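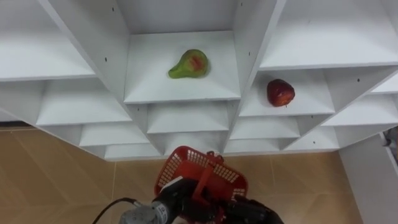 When we moved to Umen in January, my grandmother's fruit rules came with me, although she never gave them to me on paper. In her house in the countryside the apples lived in the cellar and the pears lived upstairs, in the bedroom which was not heated, and as a child I thought that this was a matter of manners. Now I have no cellar and no cold bedroom. I have a white shelf with square compartments, a tiled floor, and one rule: apples and pears do not share a compartment.

The shelf was meant for books. It is the Stustivham model, which you put together yourself, and I bought it secondhand from a couple who were leaving the city. The price was 731, an odd number that I could not explain to my husband, and it included the delivery to our door but not up the stairs. The books went to the other room in the end, because the wall there is longer. So the shelf stood empty for some weeks and I walked past it and was annoyed with it. Then one evening I came from the market with my arms full, put the bag down inside one of the compartments, and left it there until the morning.

I had always kept fruit in a bowl. My mother had a bowl, and everybody I know has a bowl. The problem with the bowl is the bottom of it. You eat from the top, you put new fruit on the top, and after ten days there is one soft pear under everything and it has already spoiled its neighbor. On a flat shelf every fruit lies alone and you see it when you pass. I throw away much less now. I did not keep a record, so please do not ask me for proof, but the bin for food waste is lighter to carry down.

A few things I have learned, for those who would like to try the same.

Pears should be bought hard. This I knew from my grandmother. A pear ripens from the inside, and if you wait until the outside is soft, the middle is already brown. I press with my thumb close to the stem, gently, and when it gives a little there, the pear is ready that same day. The color does not help me much. Many green pears stay green until the end, and the red side tells only where the sun was.

Apples do better in a cold place, I must admit this. A room is too warm for them and after a week they become floury. So I keep most of the apples in the refrigerator, in the lowest drawer, and bring out only what we will eat soon. If a pear is too slow, I break my own rule and put an apple next to it for one or two nights. The apple gives off a gas that makes the pear hurry. When the pear is ready they are separated again.

White surfaces show everything. I wipe the shelf with a cloth and warm water, with one drop of dish soap, and then again with clean water so that no smell stays. I had a bottle of Vashisht cleaner from the previous tenant, and it was good for the tiles, but the lemon smell was so strong that I could taste it in the fruit, or I believed that I could. The small holes for the shelf pins collect dust, and for them I use a dry toothbrush. You can buy little white caps to close the holes. A pack of them costs more than I want to pay, so the holes are still open.

Bananas are not allowed on the shelf. They leave marks, and they make everything around them ripen at once. They hang on a hook in the kitchen.

My friend Merja Jääskeläinen visited us in the spring and looked at the shelf for a long time with her coffee in her hand. She asked if we were poor or if it was art. At home she has a big garden with old trees, and in a good autumn she gets up to 2,000 apples, which she has to give away in buckets, so I understand that my way of keeping fruit looked strange to her. But before she left she went to the shelf, pressed one pear by the stem, and said "tomorrow". She was right, and I ate it standing at the window with a piece of hard cheese.

The market at Grotusix square has the first plums now. They are small and too sour for eating as they are, so I will probably cook them with sugar and a little cardamom. I have read 3 different opinions on whether plums should be kept in the warm or in the cold, and all were written with great confidence. If you keep yours in some way that works, please write it in the comments, and tell me also which kind of plum it was.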